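Minami Two-Finger Textile Gripper: Setup and Care

Product group: End tooling for light arms
Supplied by: Droralen, Handling Equipment Division
Page revised: 29 December 2019

The Minami is a two-finger electric gripper intended for the handling of soft sheet goods, including netting, mesh bags, curtain fabric and light garments. It is supplied as a complete unit with its mounting plate, one pair of fingers, a wrist cable and a small camera that looks along the fingers toward the work. The unit may be ordered alone or as part of the Lotico cell, in which case it is fitted and checked before delivery.

This page sets out the mounting, adjustment and routine care of the gripper. It replaces the service sheet issued in August. Customers who hold a printed copy of the earlier sheet are asked to discard it, as the procedure for finger alignment has been revised.

Before Installation

The arm must be parked and its power isolated before the gripper is mounted or removed. The mounting faces of the wrist and the gripper should be wiped with a dry, lint-free cloth. Any burr or raised edge on the wrist face must be removed, as even a small one will tilt the gripper and cause the fingers to close out of line.

The fasteners supplied with the unit should be used. Longer screws from general stock can reach the drive housing and must not be substituted. All screws are to be started by hand and tightened evenly, working across the plate.

The wrist cable is routed along the outside of the arm and secured with the clips provided. Sufficient slack must be left for the wrist to turn through its full range. The cable should be checked at both ends of travel before power is restored.

Finger Alignment

With power restored, the gripper is opened fully from the Endico controller and then closed at the lowest force setting. The fingers should meet evenly along their working edges. If one finger arrives early, its screws are loosened by a quarter turn, the finger is moved by hand, and the screws are tightened again. The check is then repeated.

For hanging fabric, the gripper should approach with the fingers open and the cloth lying in the gap between them. The approach is taught at low speed. The operator should confirm in the wrist camera view that both fingers are visible and that the fabric has not folded over either one. Closing should not be commanded until this has been confirmed.

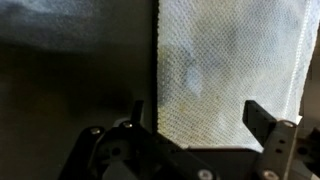 Wrist camera view: white mesh fabric in the gap between the two gripper fingers.

Open weaves require particular attention. The edge of a finger can enter the mesh and pull a thread when the gripper withdraws. Finger edges should be examined before a fabric of this kind is handled for the first time, and any sharp corner should be dressed with a fine stone. Where a hem, seam or cord is present, the grip point should be chosen with the customer's quality staff, who will know which areas of the product may be held.

Dim conditions reduce the contrast between dark fingers and a dark background. Lighting should be set during commissioning and left unchanged, and the camera exposure should be fixed once a satisfactory view has been obtained.

Routine Care

At the start of each shift, the operator should remove lint and loose thread from the fingers and linkages with a soft brush. Compressed air is not recommended, as it can drive fibers into the bearings. The camera window is cleaned with a dry lens cloth.

Every 50 operating hours, all exposed screw heads should be checked for tightness with the arm isolated. A screw that has moved should be taken out, cleaned and refitted with a fresh drop of thread-locking compound.

Every 800 operating hours, the fingers should be removed and the linkages inspected for play. A light film of the specified grease is applied to the pivots and the excess is wiped away. Grease must be kept clear of the finger faces, where it will mark fabric. The alignment procedure given above must be carried out in full after the fingers are refitted.

Faults and Repair

If fabric slips during lifting, the finger faces should be cleaned before the force setting is raised. If slipping continues, the setting may be raised by one step at a time, up to step 8.

If the gripper stops before it is fully closed, the arm should be isolated and the linkages examined for trapped thread. Thread should be cut and drawn out with tweezers. The fingers must not be forced by hand.

Play that can be felt at a finger with its screws tight indicates a worn pivot. The unit should be returned for repair. Pivot replacement requires a bench fixture and is not carried out on site.

Ordering and Service

Replacement finger pairs are listed under part number 577. Orders should state the serial number of the gripper.

Technical inquiries are handled by Thilini Bandara. Returns and repairs are handled by Sajib Wijesinghe, and a copy of the maintenance record should accompany every unit sent in.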